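Print this page E-mail this article

4.2 Sorting on the bed: the spread garment as a stage in clearing a wardrobe

Much of what has been written on household clothing treats the wardrobe as a store, a place where things go in and from which, now and then, they come out again. We began with the same picture in our heads, and the interview guide for the Pedholm study reflects it. There were plenty of questions about rails, drawers and boxes under the stairs, and hardly a word about beds. It was only when we started sitting with people while they sorted, often for a whole afternoon and with a good deal of tea, that we came to see how much of the work goes on at mattress height. In household after household the bed was made first, smoothed over with some care, and then given up to clothes for the rest of the day.

We use the term "laying out" for the moment when a garment is taken from its hanger or pile and opened flat so that it can be looked at. Our participants had their own words for it. One spoke of "giving it its turn," another of "letting it have a lie-down," and a retired school secretary, who had put off the job since August, said simply that she couldn't decide about a thing while it was folded, as a folded thing always looks as if it might be useful. We are fond of that remark and have come back to it many times in our team meetings. Folding hides wear at the elbow, pilling, a pulled thread, and it also hides whatever made the owner want the piece in the first place. Laying out brings both back into view together, and the decision, when it comes, has to deal with both.

Knitwear gave the longest pauses. A cotton shirt could be judged in the time it took to shake it out, but a cardigan asked for handling. People stroked the front, picked at lint, turned a cuff back and forward again, and ran the zipper or the buttons a little way. Decorated knits were slower still (Figure 6). Embroidery and beading seem to fix a garment to a particular sort of occasion, and participants who had no such occasion coming up would nonetheless talk at length about the ones that had gone by: a christening lunch, a granddaughter's recital, a cruise that was mostly rain.
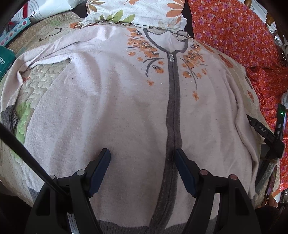

Figure 6. Pale pink zip-front cardigan with grey trim and embroidered orange flowers, laid out on a quilted bed cover during sorting.

It would be easy to read these pauses as reluctance, and some of the earlier literature does exactly that, placing the slow sorter at one end of a scale that runs from attachment to readiness. We would gently resist this. Several of our slowest sorters gave away the most, and they did so without any sign of distress. What took the time was a kind of courtesy. A participant in the second round of visits zipped up every jacket she meant to donate, straightened the collars, and folded the sleeves in behind before the piece went into the bag, and when we asked whether the shop required it she looked quite puzzled and told us she wouldn't hand over a cake without a plate, either.

The order of folding deserves a paragraph of its own, dull as that may sound to readers who have not watched it done. Heavier knits were usually folded sleeves first, brought in across the back or the front, then the body in half from the hem upward. Where there was a zipper down the middle, people differed. Some closed it fully, on the grounds that an open zipper catches the wool. Others left it partly open so that the front would lie softer and the teeth would not press a line into the next garment in the stack. Both habits were explained to us as common sense, and both had been learned from a mother or an aunt. Raised decoration brought a further adjustment. Stones and beads were turned to the inside of the fold by those who worried about snagging, and to the outside by those who worried about the fold itself cracking a thread, and we were unable to connect either preference with age, household size or the amount of clothing owned.

The bed cover matters here more than we had expected. A quilted or padded surface holds a knit in place while it is being smoothed, where a bare sheet lets it slide, and participants who had both to choose from nearly always left the cover on. It also marks the clothes as visitors. They were on the bed and not in it, as one man put it, and they had to be gone by bedtime. This nightly deadline, which we had not thought to ask about, turned out to be the strongest practical limit on a sorting session. Anything left undecided at the end of the day was moved to a chair, and the chair, as we discuss in Section 4.4, is a place with rules of its own.

We should add a word on the destinations. The Skunine collection service accepts only bagged clothing, while the Hulard exchange, which two of the households used, asks for items on hangers. The difference worked its way backward into the bedroom. Households sorting for the exchange laid garments out singly and hung them up again at once, so that the bed was never very full. Households sorting for collection built piles along the foot of the bed and tended to revisit them, lifting out a piece from the middle, opening it flat a second time and sometimes returning it to the drawer it had come from. Abubakar coding of the field notes (see Appendix 2) treats each reopening as a separate event, and we have kept to that practice in what follows, although it does make the piles look busier on paper than they felt in the room.

Print this page E-mail this article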